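Visit to the Tulleck gripper lab, Tillcombe

10/05/2025

Tulleck opened its test lab in Tillcombe to outside visitors for one day this month, and I went with Nesma El Ouafi from our packing group. We have been looking at new end effectors for the produce line, and the invitation said visitors could run the hardware themselves. They could, within limits. These are my notes for those who stayed home.

The lab takes up the ground floor of a former print works, a short walk from the station. Check-in was slow. Everyone had to watch a safety video and sign a form before going past the yellow line, and there was one pen. After that we were split into groups of four and sent off with a host. Ours was Sanaa El Fassi, who runs gripper evaluation and answered most of our questions without looking anything up.

The morning was bench work. Two grippers were set up on identical arms: the Ezzat, a two-finger parallel unit with hard pads, and the Fela, which is slower and has compliant fingertips. Each group got 45 minutes per bench. The task was to pick objects from one tray and place them in another, using a jog controller first and then the stored routine.

The Ezzat was easier to drive. It closes quickly and stops where you tell it to. It did well with boxes, jars and anything else with flat sides. With round fruit I had to be careful about the approach angle, and I lost two plums off the side of the tray before I got the hang of it. The Fela was more forgiving on the plums. Its weak point was thin items. Nesma tried to pick up a plastic ruler several times and gave up.

Sanaa had a printed sheet with their own results on soft fruit, 100 picks for each gripper on the same routine. The Fela completed 87. She would not give us a copy of the Ezzat column, as that run used an older set of pads and was going to be repeated. I would like to see those numbers before we decide anything.

After lunch (sandwiches, decent coffee) we moved upstairs to the simulation room. I had expected a slide show. It was a row of workstations, and we had most of the afternoon to use them. Tulleck builds its test layouts in software before it puts anything on a bench, and the kitchen set is the one they let visitors try. You steer the arm with a hand controller, and the same commands can be replayed with different settings.

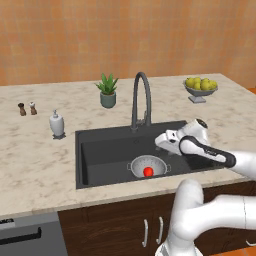
Most of my time went to approach paths. A sink is awkward because the hand has to come down past a rim, and a tall faucet takes away a good part of the space you would like to use. If you come in low, the wrist gets close to the edge. If you come in high and straight down, you have more clearance but less choice about how the fingers line up. I ran the same pick from four starting positions and kept going back to the high one. Nesma preferred a slanted approach and was faster than me with it.

I asked how far the simulated results can be trusted. Sanaa's answer was that reach and collisions carry over well, and contact does not. A round object that sits still in the software may roll on the bench, and the way a soft pad gives under load is only approximated. They use the simulator to throw out bad layouts and bad paths, then measure grip on real hardware. That matches what we have seen with our own cell.

The controller itself was fine. The buttons for opening and closing are under the index finger, and the wrist rotation is on a small wheel that I kept bumping with my thumb. There is a setting to slow the wheel down, but I found it late. Lag was not noticeable at my station. Someone in another group said theirs stuttered when the replay was recording – I did not see it myself.

The last part was a short session on cameras. They compared a wrist mount with a fixed overhead mount. The wrist camera gave a better view of small items right up to the grasp, but its cable got in the way on tight turns. The overhead view lost the object whenever the arm passed over it. Tulleck sells both mounts and did not push either one.

Prices were not discussed on the day. Over 45 people had signed in by the time we left, and the benches were getting crowded, so an early slot is worth asking for. The next open day is planned for March.

For our line, I think the Fela deserves a trial on the soft fruit. The Ezzat would suit the carton station. Nesma is going to ask for a loan unit of each and for the repeated test results, and I have kept the mounting drawings for anyone who needs the bolt pattern.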